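Home Desk Power Cords Spares Contact

I've had the Toft strip on my worktable since June and I like it enough that it gets its own page! It's white and slim, it's item 104 in the Stinham range, and it costs $67 with the cord.
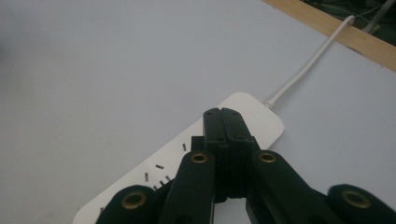
Toft power strip, white, with cord.

What sold me is how little room it takes up (my old one was a brick). You get a row of four outlets along the face, and the cord comes out at the end, so I run mine straight off the back of the table.

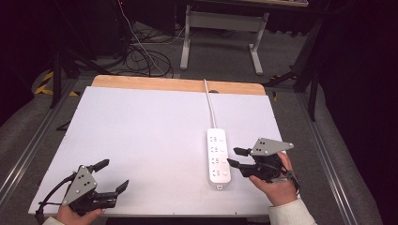 Skornero asked if the cord unplugs from the strip. No, it's fixed, and I'd love a longer one too.

I park mine at an angle near the back and keep the front clear for whatever I'm fixing. Wipe it with a dry cloth, unplugged please.

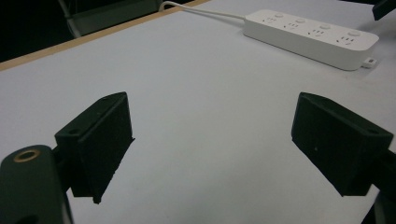 Drandlow Desk Power Team
Returns are fine within 3 weeks, just keep the box. We have around 444 left. Price checked 8/2/19.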